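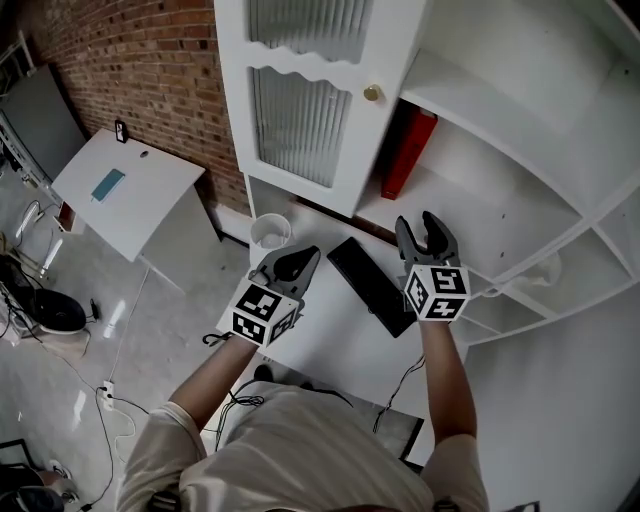 Relatório de progresso para a Fundação Plornance
Projeto: renovação das salas de trabalho da residência Vakivby
Responsável: Akihiko Kaneko
Data: 8 de fevereiro de 2026

Prezados senhores,

Envio o segundo relatório sobre o uso do apoio que recebemos em outubro. Peço desculpa antecipada por algum erro de português. Desta vez escrevi eu mesmo todo o texto, sem tradutora.

Situação geral

O plano aprovado fala de sete salas de trabalho pequenas, todas no piso térreo do edifício antigo. Quatro salas estão prontas e são usadas pelos residentes. Duas salas têm os móveis, mas falta a eletricidade definitiva. A última sala ainda serve de depósito e vai ser esvaziada quando a escada de serviço ficar livre.

Móveis

Decidimos ficar com os móveis brancos em todas as salas. As paredes de tijolo vermelho são escuras, principalmente de tarde, e o branco ajuda muito. Na primeira sala temos a secretária branca, atrás dela o armário alto com porta de vidro fosco canelado, e ao lado a estante aberta com prateleiras curvas. O armário fecha bem depois que o carpinteiro ajustou as dobradiças. O puxador pequeno de latão foi mantido, apesar de que dois residentes pediram um maior.

A estante curva foi a compra mais discutida. No relatório anterior os senhores perguntaram se uma estante reta não seria mais barata. A diferença no orçamento da Hosoda foi de 300 euros pelo conjunto completo, e a curva deixa mais passagem para quem entra com caixas. Os compartimentos são baixos em algumas partes, portanto as pastas grandes só cabem em pé na prateleira de baixo. É lá que guardamos a pasta vermelha da sala, com as instruções e a lista de material.

A mesinha lateral branca continua a ser um problema. O tampo ficou inclinado e parece empenado. O furo redondo perto da borda de trás não atrapalha, mas com o tampo assim as coisas pequenas escorregam. Escrevi à Jasinlow, que forneceu as mesinhas, e eles responderam que trocam o tampo se mandarmos as medidas. As medidas foram enviadas, aguardo a confirmação.

Cabos e eletricidade

Este ponto está atrasado e prefiro dizer com clareza. Um cabo preto ainda passa por cima da secretária, no lado direito, e um molho de cabos pretos fica pendurado abaixo da borda do tampo. Para uma sala que se quer arrumada, não é aceitável. O eletricista vai instalar calhas por baixo dos tampos e o material já está comprado. O trabalho dele depende da licença para furar a parede de tijolo, que pedimos à administração do edifício e que ainda não chegou.

Uso das salas

Desde a abertura das primeiras salas registámos 52 reservas. A maioria é para trabalho individual à secretária. Alguns residentes reclamaram que o espaço livre no tampo é pouco quando o teclado está em cima e a pessoa precisa das duas mãos para outra tarefa. Estamos a estudar uma gaveta fina para o teclado, por baixo do tampo. Também foi pedido um lugar fixo para copos, longe do teclado. Por enquanto a regra é deixar o copo no canto de trás da mesa.

Despesas

Neste período gastámos 2980 euros em móveis, transporte e ajustes de carpintaria. O material elétrico foi pago com o fundo próprio da residência e não entra nesta conta. As faturas seguem em anexo, pela ordem das salas.

Próximos passos

Montar as calhas nas quatro salas em uso, logo que houver licença.
Receber da Jasinlow os tampos novos das mesinhas.
Esvaziar a sala do depósito e pedir à Hosoda a data de entrega da última estante.

Tenho uma pergunta para os senhores. A gaveta do teclado não estava no plano aprovado. Pode ser paga com a verba dos móveis, ou devo fazer um pedido separado? Preciso da resposta antes de encomendar.

Com os melhores cumprimentos,

Akihiko Kaneko
Residência Vakivby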